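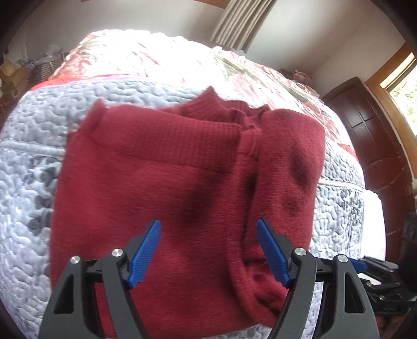

Hand-held grippers, pair
Clisent Shared Workshop, equipment list
Item number: 1206
Location: tall cabinet, electronics side
Loan: members only, four days, home use allowed
Contact: Cosmin Ghiță

Two hand-held grippers, loaned together. Each has a pair of linkage jaws with ribbed blue pads on the inner faces. The name GenRobot.AI is on the side of the jaw.

The pair is mostly booked for the folding build, a home project run by Elisa Carbone and Aishwarya Kartha. They are working toward a two-arm station that folds knitwear on a bed, and they use the hand-held pair to work out the moves before cutting any parts for the arms. Other members can book it for any job that needs two jaws on soft items.

What it suits
Sweaters, towels, T-shirts, pillowcases. A thick rib knit is a good first item, as the hem and cuffs give the pads an edge to take hold of. Thin slippery linings are hard work. Please don't use the pair on metal stock, wet parts or anything with a sharp edge. For those, book the Torkon bench clamp.

Working on a bed
The folding build uses a made bed as its work surface. A quilted cover is fine, but the jaws can pick up the quilt along with the garment, so go in at a low angle and check before you lift. Lay the sweater with the neck away from you and the front flat. Fold one sleeve across the chest, then the other. Bring the hem up last. Elisa's notes have the order she settled on in May, with sketches, in the project folder next to the cabinet. 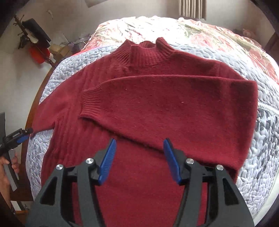 Before you take it out
Open and close both jaws by hand. They should move evenly on each side. Look at the round silver pivots, four on the front gripper, and tell Cosmin if one is loose. Don't tighten them yourself. Check that the pads are flat and free of lint. Red fluff shows up badly on blue.

Cleaning
Soft brush first, along the grooves. Then a damp cloth, no solvent. Let the pads dry before the case is closed. Settimio Rizzi keeps a spare brush in the Caputo drawer.

Mounting on your own arm
Not allowed with this pair. If you want to try a jaw on an arm, ask Italo Rinaldi about the Premach plate, a member-made adapter that is still being tested. It needs its own jaws and you will have to print or buy them.

Booking
Write your name and return day on the sheet inside the cabinet door. Both grippers go out and come back in the same case. Late returns hold up the folding build, so please phone if you need an extra day. New borrowers get a short introduction from Cosmin first, usually in the evening.

Page checked 3 October 2026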